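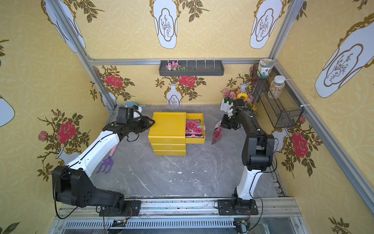

17/09/2022

Ninth day with the Bastwood kit. We have it until the end of the trial period and then Wayne has to say yes or no. The quote came in again this morning at 2,318 for the pair of arms with the rail, grippers and wrist cameras, and the enclosure frame on top of that. Wichai thinks we can get them to throw in the frame. I doubt it.

I drove the left arm most of the morning and Zaid took the right. The job is the same one we set on the first day: seed packets and the yellow drawers. I picked it because we pack seed orders here and I wanted to see the arms on thin, slippery stuff. The sales sheet shows them stacking blocks, and anything can stack blocks.

The grippers come to a point, which I didn't like at first. I have changed my mind a little. A point gets under the edge of a packet on a flat surface better than the wide pads on the Nyberg unit we tried in June. On the other hand, the packets swing when you hold them by one end, and you have to wait for the swing to die down before you lower them. Zaid doesn't wait. I do.

Stopped for coffee and wrote up the gripper notes for Wayne. Two points against so far. The cables along the arms need better clips, and the manual is poor. The chapter on calibration refers to a menu that isn't in our version of the software. I called the Bastwood support line and got Hedvig Solheim again, who was helpful and said a corrected chapter is on its way. She said that last week too.

After coffee I went through the wrist camera pictures. They are better than I expected at close range. You can read the print on the packets.
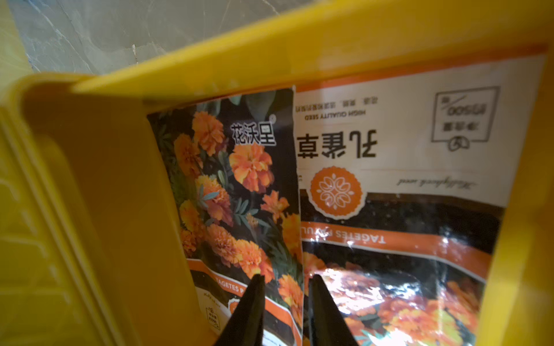

Two marigold packets from the wrist camera, the right one upside down.

I would like the software to tell me when a packet is the wrong way up. It doesn't do that out of the box. There is an add-on called Zarnar that is supposed to, at extra cost, and Sølve has asked for a trial license. No answer yet.

The afternoon went to the drawers. The handles are small and the approach has to be straight or the gripper slides off the side. We settled on using one arm to steady the unit while the other goes for the handle. It takes more planning, and the two of us had to talk the whole time – left in, hold, right in, slower.

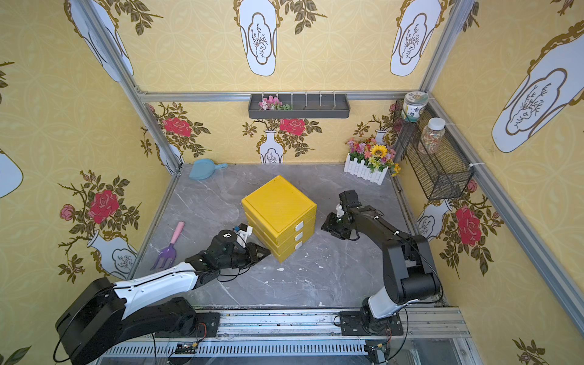 I set the speed limit down to 17 percent for this part and left it there. Wichai says a customer would never run it so slow. Maybe not, but I am the one who has to write the report, and I would sooner have clean runs to write about.

Jorik wants the bench back next week for the label printer. I told him to ask Wayne.

Still to do tomorrow: redo the calibration, call about the frame price, find the spare cable ties.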